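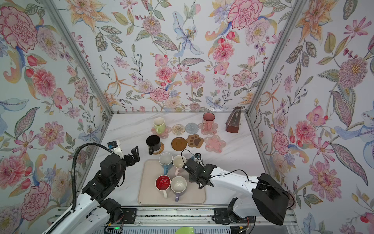

Vonusa Film Nights FAQ

Quick answers, updated Jun 10, 2026. Will add more when we get a minute.

When does the season start?
September. Full lineup goes up once the distributors sign off. Please don't email asking for titles, we can't say yet.

What are you showing?
Mostly adventure sequels and older sci-fi. One new release if the Barnemow deal goes through. Trailers go on the listings page as we get them.

How much are tickets?
Season pass is 40 dollars. Singles vary by film, price is on each listing. Kids under 3 free, on a lap.

How many seats?
500 in the main house. The Ó Conaill room upstairs is much smaller and sells out quick, so book early for those.

Can I pick my seat?
Main house yes. Upstairs no, first come first served.

Refunds?
Up to 2 days before the show. After that you can swap for another night, same price or lower. Passes are non-refundable but you can give yours to a friend, just tell the box office thier name.

Do I have to print my ticket?
No. Phone is fine. Turn the brightness up.

Subtitles?
Open captions on the second showing of every film. Look for OC on the listing.

Trailers before the film?
Yes, short ones. Film starts ten minutes after the listed time. Doors close once it's started, then you wait for a quiet bit.

Can I bring food?
Snacks ok. No hot food, no glass. Coffee and tea in the lobby before each show.

Is the Nullow marathon coming back?
Yes! All the films, one long day, seperate ticket. Pass does not cover it. Date still to be set.

My confirmation never came
Check spam first. Then write to the box office with the name on the card and the film you booked.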